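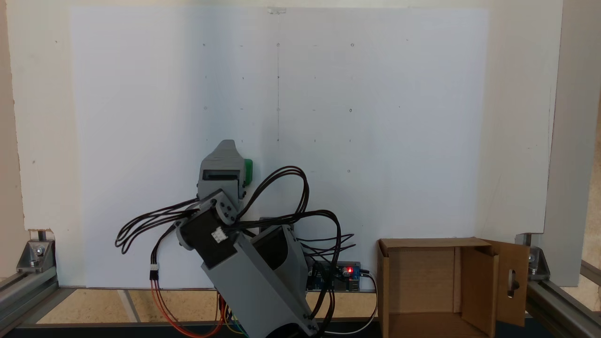

Pleren library to close for two weeks

February 8, 2018

Pleren library will shut for 2 weeks this month while its heating is replaced. The old boiler has been in use for 40 years and broke down twice over the winter.

Books due back during the closure can be kept until the doors reopen, and no fines will be charged. The returns box on Chung Street will be locked.

Branch manager Volker Hinrichs said readers could use the Clama branch in the meantime — it will stay open an hour later than usual. Bus 21 runs between the two.

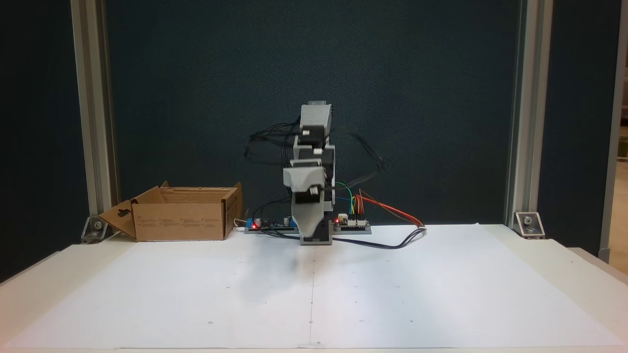 Reserved books

There are 527 reserved items waiting at Pleren. They will be moved to Clama before the work starts and can be picked up there with a library card.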